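Limcombe Residents' Forum
Household and Shared Facilities > Kitchens and Cleaning Supplies

Topic: Replacement of sponges in the shared kitchens
Started by I_Kovalchuk

I_Kovalchuk
Posts: 128

Good evening to all residents.

The house meeting has asked me to gather opinions on the supply of cleaning sponges to the shared kitchens at Limcombe. At present each kitchen receives a mixed assortment, and the sponges remain in use until a resident decides to discard them. Complaints have been received on two points. First, sponges used on the floor or the stove have been found beside the sink and used again on cups. Second, there is no agreement on how long a sponge should stay in service.

I would propose the following for discussion. Pink sponges are to be used for dishes only. Orange sponges are to be used for counters and the stove. White foam is to be kept for marks on walls and doors. Sponges for dishes would be replaced every week, and the others every two weeks.

Please reply in this thread by the end of January, so that the order with Pramton can be adjusted before the next delivery.

Ivan Kovalchuk
North building

Inna_H
Posts: 20

I thank Mr. Kovalchuk for raising the matter. The South building adopted a color rule two years ago and it has worked well with one exception. New residents are not informed of it. A printed card above each sink would be required, and it should be in place before the sponges are distributed.

I would also ask that the white foam be stored apart from the others. It is mildly abrasive and has dulled the finish on two cabinet doors on our floor. Residents picked it up in the belief that it was an ordinary dish sponge.

Inna Hnatiuk

tkravchuk
Posts: 2,727

I must register an objection to weekly replacement. A sponge that is rinsed, squeezed out and stood on its edge to dry will serve for longer than seven days in a kitchen used by four people. The proposal would have us throw away a large quantity of usable material every year, and the cost would be passed to residents in the household charge.

In my view the difficulty lies in storage. Most of our sponges are left lying flat in the bottom of the sink, where they never dry. Let each kitchen be given a proper tray or rack and the question of replacement may be reviewed after three months.

I have no objection to the color rule.

T. Kravchuk

I_Kovalchuk
Posts: 129

Mr. Kravchuk's point on storage is accepted, and I will obtain a price for trays.

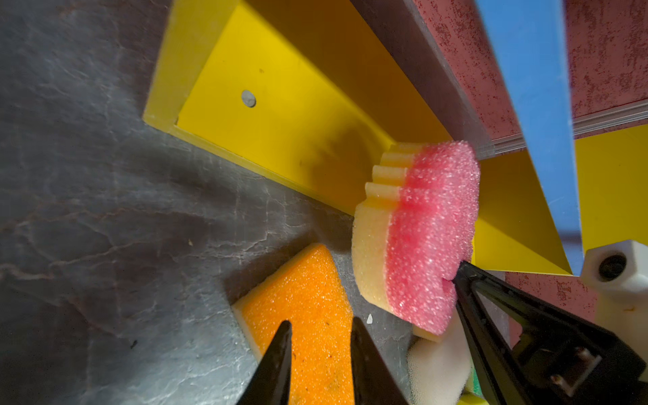

The scalloped pink-and-yellow sponge, with orange and white ones below it.

The pink kind with the wavy outline is the one proposed for dishes. I would add that its shape makes it easy to tell from the rest, including for residents who have trouble distinguishing colors. The orange kind would go to the counters, as stated in my first message.

Ivan Kovalchuk
North building

Safta_Bucur
Posts: 64

I support the proposal in general and disagree with one part of it.

The wavy edge is pleasant to hold and reaches into the bottom of a glass better than a straight one. It is, however, more difficult to clean. Crumbs and grains of rice settle between the ridges and must be worked out with the thumb under running water. I have used sponges of this kind in my own kitchen for some time and I would not choose them for pots.

May I suggest that the plain rectangular kind be retained for pots and pans? The Herrero shop on the main road sells them singly, so a trial would not commit us to a full case.

On the matter of weekly replacement I side with Mr. Kovalchuk. In a shared kitchen one cannot know what the previous person has wiped.

Safta Bucur

tkravchuk
Posts: 2,728

With respect to Ms. Bucur, the introduction of a fourth kind would defeat the purpose of the rule. Residents will remember three. They will not remember four, and the card above the sink will become a notice that no one reads.

For pots there is already a brush in every kitchen. I ask that it be used.

L_Nazarenko
Posts: 41

I manage supplies for the East building and can offer the following information.

The Pramton order is placed in cases of 100, with colors assorted unless otherwise requested. A request for single-color cases is possible but must be made in writing. If the rule is adopted, I recommend that we make this request, as the assorted cases contain more orange sponges than our kitchens can use. We have a considerable surplus of them in the Fliverden Street storeroom and I would be glad to see it reduced.

I would further recommend that an old dish sponge have one corner cut off before it is moved to floor use. A cut corner can be recognized at once — even by a person in a hurry — and the sponge need not be discarded early. This may go some way toward meeting Mr. Kravchuk's concern.

Lev Nazarenko

Inna_H
Posts: 21

The cut corner is a sensible measure and I would support it, provided that such sponges are kept under the sink and never beside the tap. I will prepare the wording of the card and submit it here for correction.

tkravchuk
Posts: 2,729

I can agree to the cut corner. I maintain my objection to a fixed weekly date and ask that it be recorded.

I_Kovalchuk
Posts: 130

The objection is recorded. I will place the color rule and the cut corner before the house meeting as agreed items, and the replacement period and Ms. Bucur's request regarding pots as open items. Mr. Nazarenko is kindly asked to send me the current storeroom figures before then.

Residents who have not yet replied may still do so in this thread.

Ivan Kovalchuk
North building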